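The hard part is the washing

Skillum opened its Detthorpe workshop to the public on a Sunday in September, and by ten in the morning the car park was full. Most of the visitors had come to see a machine fold a T-shirt. What they saw for much of the day was people picking up laundry.

The company is working on software that will let a two-armed robot sort and fold household washing. Before the robot can attempt a job, the software needs to be shown it, many times over, by a person holding a gripper with a camera on it. The operator squeezes, the jaws close, and the recording goes into a growing library of examples.

"Rigid parts were solved in factories a long time ago," said Lorna Estrella, who runs the recording program. "A towel has no fixed shape. You pick it up by one corner and you've got a different object."

Estrella's operators do much of their recording in ordinary homes. A session runs 12 minutes, after which the operator swaps out and rests the wrist. The library held 588 sessions on the morning of the open day, and the target for the end of the year is several times that.
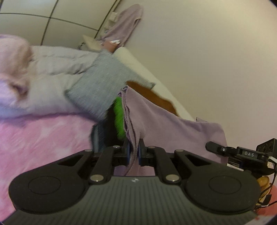
The hand-held gripper closes on a fold of lavender cloth during a recording at home.

Frayed edges are welcome, Estrella said, and so are stretched jumpers and odd socks. An early batch of recordings used new tea towels bought in bulk, and the software trained on them did poorly when it was given anything old. The operators now work with whatever the household has on the bed.

Visitors were able to try a gripper for themselves at a long bench near the roller door. Ihor Antoniuk, a retired fitter who had driven in with his granddaughter, managed to lift a pillowcase by its hem on his fourth go. He said the tool was lighter than he expected and the trigger stiffer.

The robot itself, which the staff call Xavier, was shown at 11 and again at two. It stood behind a waist-high barrier with its two arms over a table and worked through a basket of hand towels. The first demonstration went well. In the second, Xavier took hold of two towels together and folded them as one, then paused until an engineer reset it.

Luana Falcão, who leads the engineering team, said separating layers was the problem her group spent most of its time on. Her current figure for a single hand towel is 60 seconds from basket to pile. A fitted sheet is not being attempted.

Some of those in the crowd had a business interest. Krystyna Sowa manages the linen room at an aged care home that handles 400 pieces on a busy day. She asked Falcão about stains, name labels and what happens when a hearing aid is left in a pocket. The answer to the last was that a person would still need to check the pockets.

"I'd take it for the flannels tomorrow," Sowa said. "The rest I'd want to see."

Skillum has not set a price or a release date. It plans a trial with a commercial laundry next year and is looking for more households near Detthorpe willing to host a recording session. The workshop will open again in autumn.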